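**Nota de prensa – abril**

# Hollenstein publica la versión 4 de Dratetti, su registro distribuido para objetos digitales en simuladores y videojuegos

*La actualización separa la titularidad del contenido gráfico, reduce el tamaño de cada asiento a 446 bytes y abre el periodo de pruebas de la red Wutadham.*

Hollenstein, empresa dedicada al desarrollo de infraestructura de registro distribuido, anuncia la disponibilidad de la versión 4 de Dratetti, el protocolo con el que estudios y editores de entornos tridimensionales inscriben la titularidad de objetos digitales y sus condiciones de uso. La versión anterior seguirá recibiendo correcciones de seguridad durante 15 meses.

El cambio principal afecta a la estructura del asiento. Hasta ahora, cada inscripción incluía una copia parcial de los metadatos gráficos del objeto, lo que encarecía la validación y obligaba a emitir un asiento nuevo tras cualquier modificación estética. En la versión 4, el asiento contiene únicamente el identificador, la huella criptográfica del archivo, la clave del titular y la referencia a la licencia. Los archivos de geometría y textura permanecen fuera de la cadena, en el almacenamiento que elija el editor.

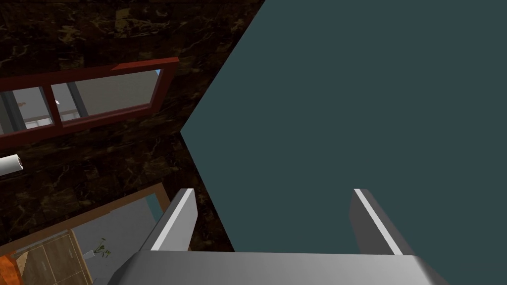
La granularidad del registro pasa a ser configurable. El editor decide si inscribe un modelo completo o si divide el conjunto en piezas con titularidad propia, cada una con su licencia y su historial de transmisiones. En una pinza de dedos paralelos, por ejemplo, la placa base gris puede figurar como un asiento y cada uno de los dos dedos como un asiento dependiente, de modo que la sustitución de un dedo no altera la inscripción de la base. Las dependencias se expresan mediante un grafo acíclico con una profundidad máxima de 20 niveles.

## Transmisión y licencias

Las transmisiones entre titulares requieren dos firmas, la del cedente y la del adquirente, y se consideran firmes una vez incluidas en un bloque validado. El protocolo admite cesiones temporales con fecha de caducidad, derechos de uso sin transmisión de la titularidad y bloqueos por litigio. Dratetti no emite ninguna moneda propia, y las tarifas de inscripción se facturan al editor por periodos vencidos.

La versión 4 incorpora además un campo obligatorio de procedencia. En él se declara si el objeto es obra original, derivada o adaptada a partir de una biblioteca de terceros. La declaración queda firmada por el editor y no puede modificarse; las rectificaciones se inscriben como asientos posteriores vinculados al primero.

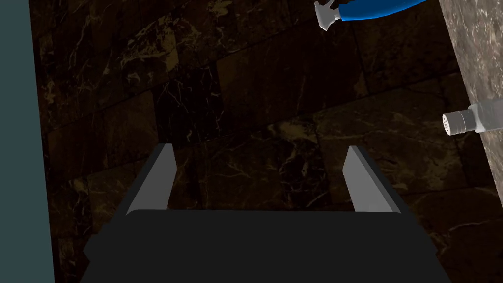
*Pinza de color oscuro, con los dedos separados, en un entorno simulado.*

«Los editores nos pedían poder corregir una textura sin tocar la titularidad. Con el formato anterior eso era imposible, y la única solución técnica correcta era rehacer el asiento desde cero», explica Gebhard Zürcher, director de protocolo de Hollenstein. «La migración exige trabajo en el lado del cliente, sobre todo en los inventarios antiguos, y hemos preferido documentarla con detalle antes de publicar la versión definitiva.»

## Red de pruebas Wutadham

El periodo de pruebas se desarrolla en Wutadham, una red independiente de la de producción cuyos asientos carecen de validez contractual. Los participantes pueden cargar inventarios, simular transmisiones y comprobar el comportamiento de sus integraciones ante bifurcaciones temporales de la cadena.
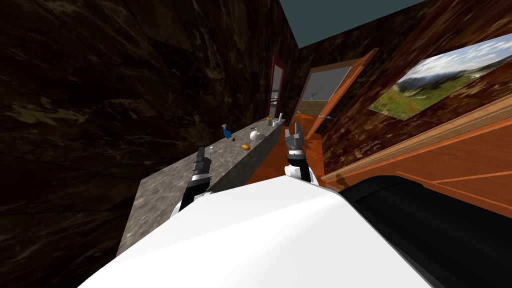 Wutadham admite también la inscripción de materiales de superficie como elementos autónomos, enlazados por referencia a todos los modelos que los emplean. Se trata de una función solicitada por estudios que reutilizan una misma biblioteca en numerosos interiores. Un mármol marrón oscuro con vetas más claras, como el de la pared de la izquierda, o el acabado anaranjado de un suelo de madera pueden inscribirse una sola vez y licenciarse por separado del mobiliario y de los equipos situados en la estancia. El cálculo de la huella se realiza sobre el archivo fuente, antes de aplicar la iluminación.

## Disponibilidad

El nodo de referencia, las bibliotecas de cliente y la guía de migración se distribuyen desde el portal técnico de Hollenstein. La herramienta de conversión de inventarios, denominada Greltatness, funciona en línea de comandos y genera un informe de incompatibilidades antes de escribir ningún asiento.

**Contacto para medios:** Hollenstein, departamento de comunicación.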